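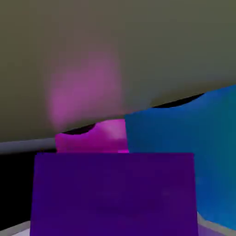 Call for participants: does the afternoon nap do anything?

Every year somebody sells the twenty-minute nap as a cure for bad memory, bad moods and bad meetings. We have read a lot of the studies behind those claims and we are not impressed. Most are small, many run for a single day, and few compare napping with simply sitting in a quiet chair. We would like to do it properly, and we need people in and near Garnivville to help.

What we are asking

You would be put in one of two groups by a coin toss. One group naps after lunch. The other rests with eyes open and no phone. Both do this on workdays for 7 weeks and take a short word test before dinner. You do not get to pick your group, so please don't write to ask.

You also come to our rooms on Caron Street one Thursday at the start and one at the end. Each visit takes most of an afternoon, and yes, there is paperwork.

Who can join

Adults who sleep at night, work days and do not already nap more than once a week. We can't take shift workers or anyone on sleep medicine. If you are sure naps work, you are welcome. If you are sure they don't, same -- just tell us on the form, as we plan to check whether it matters.

What you get

A payment of 2,000 crowns after the second visit, or 3,000 if you also keep the sleep diary. Bus fare from Utholm or Skavov is paid on top. You will not get a sleep diagnosis, a personal score or advice on how to live. We would not trust a study this size to give you any of those.

What we will do with the results

Publish them, including if the answer is "no difference." An earlier survey of ours drew 1,763 replies and told us mainly that people guess badly at how long they sleep. We published that too.

How to apply

Ask for the form at the front desk on Caron Street, or call and leave a message for Quentin Deschamps. Questions about privacy or dropping out go to Horațiu Olteanu. You can quit at any point without giving a reason. The form closes at the end of September.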